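Home > Facilities > Open Tickets > Archive
Filed under: Outdoor Areas / Tables and Linens

Ticket 228 — Tablecloth creasing and sliding, terrace sorting table
Opened by: Damilola Adeyemi
Status: Pending

The white cloth on the terrace table does not lie flat. Bins drag it when they are moved, and the hem ends up lower at one corner than the other. Reported twice since March. The cloth is polyester-cotton, bought from Poranach, and fits the table with a 9 inch drop when centered.

Steps tried so far: re-centered the cloth, swapped it end for end, ironed it on medium. The creases came back after one sorting session. State of the table with the gray fabric bin and the white box on it:
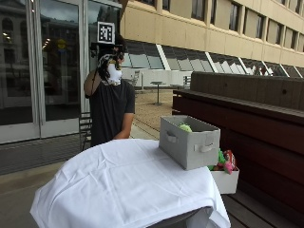 Lucía Cifuentes: Ironing won't hold if the cloth goes back in the cupboard folded. Ours is rolled on a tube and stays reasonably flat. For the sliding, put 2 clamps on each long side and lift the bin by its handles when you move it. Pushing it takes the cloth along.

Update, Sep 18, 2022: Clamps fitted, two per long side. Sliding reduced with a light load. With the bin full the cloth still shifts around 2 inches toward the loaded end. Rubber underlay requested from Movlow, cut to 100 inches. Tube for storage not yet found.

Assigned to Iker Calvo until the underlay arrives — leave the clamps on.

Previous ticket | Next ticket | Back to list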